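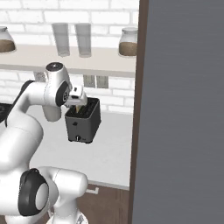 The simulated kitchen, with the arm holding a container clear of the worktop.

The robotics club at Kostlow meets in a computer room with no robot in it. Its members have spent most of the year teaching an arm to tidy a kitchen, and the arm and the kitchen are both inside a program.

"People come to the open evening and ask where the robot is," says the student who captains the team. "We point at the screen. Some of them stay and some of them go next door to see the rocket cars."

There are five students on the team, all in their last two years at the school. They are entered for the student section of the Hirano Challenge, where every team gets the same set of household jobs and has to write the control code for them. The jobs include picking up containers, moving them to another spot and putting them down without knocking anything over. The first round is run wholly in simulation.

The captain joined two years ago, when the club still built wheeled robots from kits. "I liked the kits, but we spent half of every session looking for screws. With this you open the laptop and you're working by 1630."

She is in charge of the grasping code. Her team-mate, who looks after the paths the arm takes through the room, says the two parts cannot really be kept separate. "If she grips the rim at a bad angle then my path is wrong before it starts. We had a lot of arguments in the autumn about whose fault a drop was."

The container was one of the harder things to learn. It is open at the top, so the gripper can come straight down and pinch the rim. The early versions of the code closed on the wrong place.

"It would go for the stuff sticking out of the top," the captain says. "You'd get a nice firm hold on nothing much and the box would stay where it was. So we made it look for the edge first — that took weeks."

Lifting came next. The team found that a fast lift made the container swing, and a swinging container is hard to set down flat. They now raise it slowly, hold it still for a moment and only then move it sideways. It costs time, and time counts for points.

"We tried it faster," says the team-mate. "We went back to slow."

The club keeps a log of its trials. The grasping job alone had been run over 2000 times by December, most of them overnight on a machine the students call Stiker. It is an old desktop from the art department, and it is not allowed to be switched off at the wall. In the mornings somebody reads through the failures and sorts them by type.

"That's the boring bit," the captain says. "There were 152 failures in one batch and I read every one on the bus. A lot were the same mistake."

The teacher who runs the club does not write any of the code. He taught design and technology for many years and says he is learning the software a little behind the students. His rule is that each change has to be explained aloud to the rest of the group before it goes in.

"They hate it," he says. "But they catch their own errors that way. One of them will get halfway through a sentence and stop, and go and sit down again."

The club's software licences are paid for by Userora, a local firm, which also sends an engineer once a term to answer questions. The students save up a list for her. The last one ran to two pages and was mostly about friction.

Teams that get through the first round will be given time on a real arm. The captain expects some of their work to need redoing. "The light will be different, and things will slip that don't slip now. I'd still like to find out."

For now the team is working on the release — how to let go of the container without dragging it along. The team-mate has a version that he thinks is ready, and he is due to explain it to the others at the next session.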